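Plelach Road Food and Festivals Group
Minutes of the meeting held 2024-02-28

In the chair: Shahzad Gondal
Apologies: received from two members and noted.

1. Minutes of the last meeting
Agreed, with one correction. The harvest supper was described as "a great success". Several members asked what that was based on. Changed to "took place".

2. Spring equinox sweets table
The chair reported that Dristum Bakery has offered to supply the whole table at a fixed price. The offer covers 197 pieces: milk squares, semolina cakes and a tray of something the bakery's letter calls "heritage fudge". Members wanted to know whose heritage. The letter does not say. The chair will ask, and will also ask whether the semolina cakes are made with butter or with the spread used last year, which split in the tin and tasted of nothing much.

It was pointed out that the group exists to get people cooking festival food at home, and that buying the lot from a shop is an odd way to go about it. The chair accepted this but noted that only four households had put their names down to bake. Agreed to order the milk squares only and to ask the households again.

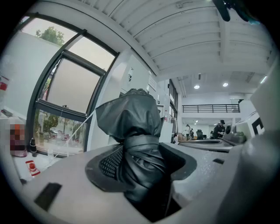 Tall window, dark metal frame.

3. Money
The balance stands at 1,189 pounds. The grant from the Estby Fund was 2,000 pounds and was meant to last until September. One member asked how nearly 39 pounds had gone on rose water. The chair said it was a good rose water. The member said she had bought the same size of bottle for a good deal less at the market, and that at the supper she could not taste it in anything. Receipts to be brought to the next meeting, including the one for saffron, which has been promised before.

4. Claims on the recipe cards
A long discussion. The draft cards say that jaggery is "packed with goodness" and that dates "cleanse the body". Nobody present could say where either line came from. The view of the meeting was that jaggery is sugar, that it tastes better than white sugar in some dishes, and that this is enough reason to use it. Both lines to come out.

The card for the carrot pudding gives a cooking time of twenty minutes. Two members have made it and both took well over an hour. The chair thought the shorter time might encourage beginners. The meeting thought it would encourage them to give up - time to be corrected before anything is printed. 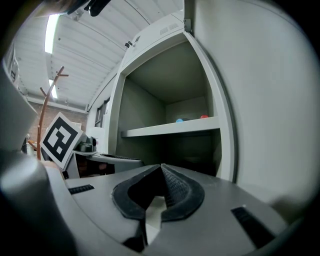
Minutes taken and typed by the secretary, Plelach Road Food and Festivals Group

5. Fuchs fryer
Fuchs Catering Hire has written again about the table-top fryer, which it says will "transform" our open days. The hire charge is not in the letter and has to be asked for, which did not impress anyone. There was some support for fried dough balls in syrup, as people do turn up for them. Against that, the hall smelt of oil for a week after the last lot, and the syrup was too thin. Agreed to get the charge in writing and decide then. No deposit to be paid in the meantime.

6. Any other business
The proposed tasting survey was looked at. All five questions ask how much people enjoyed the food, and none of them leaves room to say that they didn't. Sent back for rewriting.

A request for a second set of steel mixing bowls was turned down until the lids for the first set are found.

Actions
Dristum order and queries: chair
Receipts for rose water and saffron: chair
Recipe cards, both corrections: secretary
Fuchs hire charge in writing: chair
Survey: to be rewritten by those who wrote it

Date of next meeting to be sent round.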